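Section 3. Setting up the sock-sorting task

Read this before you promise anyone at home that the laundry is taken care of. The Rokdale routine sorts socks. It does not wash, dry or put away, and on a bad day it doesn't sort much either.

1. Clear the tabletop and set the divided tray at the back left, within reach of the left arm.

2. Lay the socks out singly. A heap will stall the routine.

3. Check that both cables have slack over the shoulder joints.

CAUTION: Keep hands off the table until both arms have stopped.

4. Start the routine and stay in the room. Both grippers may go for the same sock, as with the red one.

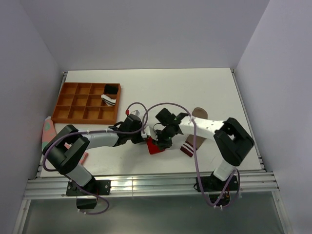

Euan Cowie wrote in after trying the routine at home that he can do the whole basket by hand in 90 seconds, and he wants to know what he is supposed to do with the time he hasn't saved. We have no good answer for him yet. A person is faster, and will be for a while.

5. If a sock is dropped outside the tray, press Pause, lay it flat and press Resume. After 2 drops of the same sock, sort it yourself.

NOTE: Code 531 means the arms disagree about who has the sock. Open both grippers from the menu – do not pull on the fabric.

NOTE: Matching pairs is listed in the menu as a trial feature. Treat it as one.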